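The Good Towels

The man from Pener had told her the towels would outlive her car. He said it at the Flemton street fair, standing behind a folding table with a bucket of muddy water on it, and she had said that her car was nineteen years old and not much of a benchmark. He laughed and sold her a pack of 3 anyway. The label promised 500 washes. She wanted to know who had done the washing.

Her sister said this was typical. Her sister had bought the same towels in April and used them on the windows, the dog and the inside of the oven, and had called twice to say so. "You'd ask a sunrise for references," her sister said.

"I'd ask what it cost," she said.

So the pack sat on the dryer for a week. She walked past it with the old rags, the gray ones cut from pillowcases, and wiped the counters the way she had always wiped them. The counters looked the way they had always looked. She was fairly satisfied with that.

Then the shelf over the sink came down, the one from Lilldale with the hidden brackets, and it brought the jar of beet juice with it. Beet juice went under the stove. It went into the groove along the baseboard that she had meant to caulk. The pillowcase rags took up some of it and moved the rest to new places, and after ten minutes of this she went and tore the plastic off the pack with her teeth. 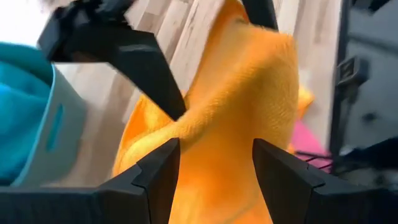 Orange, and not shy about it.

She had expected something thinner. It was thick and fuzzy, the kind of cloth that grabs at the dry skin on your knuckles, and she did not care for the feeling. She pushed it along the baseboard with two fingers. She looked at the baseboard. She looked at the towel, which had a dark patch on it now, and went over the same spot again with a paper napkin to see if the napkin would come up pink.

It came up a little pink. She was pleased, and then annoyed at being pleased, and did the spot a third time.

By four o'clock the floor was done. She rinsed the towel under the tap and the water ran red, then rose, then something close to clear. The dark patch stayed. It had spread out and gone brown at the rim, about where her thumb had been. She held it up to the window and thought of the man with his bucket of mud. He had used mud. Anybody could get mud out of a towel.

The phone rang and she let it go until the fifth ring.

"Well?" said her sister.

"It stained."

"But did it clean the floor?"

She looked down. There was a shine along the baseboard she had not seen since the Szűcs family moved out downstairs and everyone in the building scrubbed for the inspection.

"The floor was due," she said.

After she hung up she put the towel in the machine by itself, on warm, and found a pencil. On the wall over the dryer — low down, behind the box of soap — she made one small mark. Then she sat on the step stool and waited for the cycle to end.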